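Laundry and Linens: Frequently Asked Questions
Lorente Guest House, updated August 2026

What do I get in my room?
Each room has two sets of sheets, bath towels, one plush blanket and one or two lighter printed cloths. The printed cloths can go over your shoulders, over a chair or across the bed. They stay with the room when you leave.

Can I wash my own clothes?
Yes. The laundry room is on the lower floor, past the bike storage. There are 4 washers and 4 dryers, and you pay with the laundry card from the front desk. The card needs a deposit, which you get back when you return it. Quiet hours apply to the dryers as well – please don't start one after ten at night.

How do I wash printed cotton without fading it?
Turn it inside out if it's a garment, and wash it at 40 degrees Celsius or lower. The machines are marked in Celsius. Use the Biton liquid on the shelf or bring your own. Strong reds and corals should go in with other dark or bright colors the first few times. If the print is navy on a light or bright ground, take it out as soon as the cycle ends and don't leave it sitting in the drum.

My things come out twisted. What should I do?
Long, light pieces wrap around themselves in the spin. Lay the piece on the bed, find the two ends and work the twist out from the middle before you try to fold it. Pulling hard on one end tightens it.
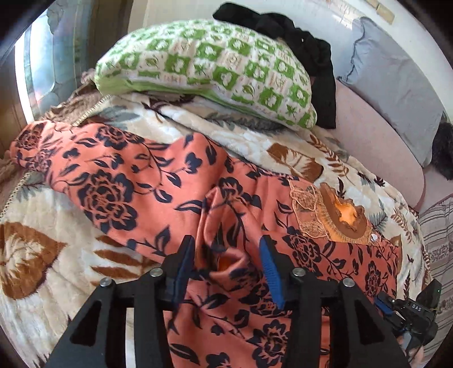

A full load twists less than a half-empty one, and a mesh bag helps with anything that has straps or ties. Bags are at the front desk, and you can keep one for your whole stay.

How should I fold the printed cloths?
Any way you like. Housekeeping folds them corner to corner first, then doubles the long edge over so it lies flat on the shelf. If one side has a fringe, leave it outside the fold or the threads tangle.

Can the plush blanket go in the washer?
Please don't. The pile mats in a hot dryer and we have not found a way to bring it back. Leave the blanket on the chair with a note, and we'll swap it for a clean one the same day if you tell us before noon. For crumbs and lint, a soft brush is enough. 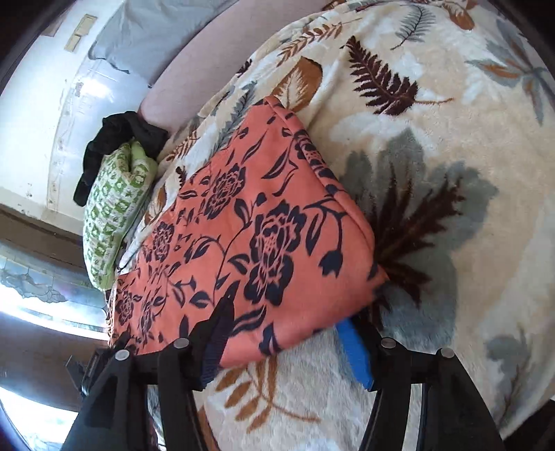

Floral cloth in coral and navy, folded on a plush blanket.

Can I buy one of the cloths?
Sometimes. We order from Rullden every February and sell what we don't need for the rooms. Ask for Patricio Vidal, who runs housekeeping. The patterns change from year to year, and we can't match an older one.

What if I stain or tear something?
Tell us early. Most stains come out if they haven't been through the dryer. Small tears we mend. There is no charge for ordinary wear.

I left something behind. Do you still have it?
We keep clothing for 200 days. Send us the room number, the dates of your stay and a short description, including the color and any pattern. You pay the postage, or someone can collect it for you from the Prornham Street entrance during desk hours.

Is there an iron?
One on each floor, in the hall closet. Bring it back when you're done – other guests will be looking for it.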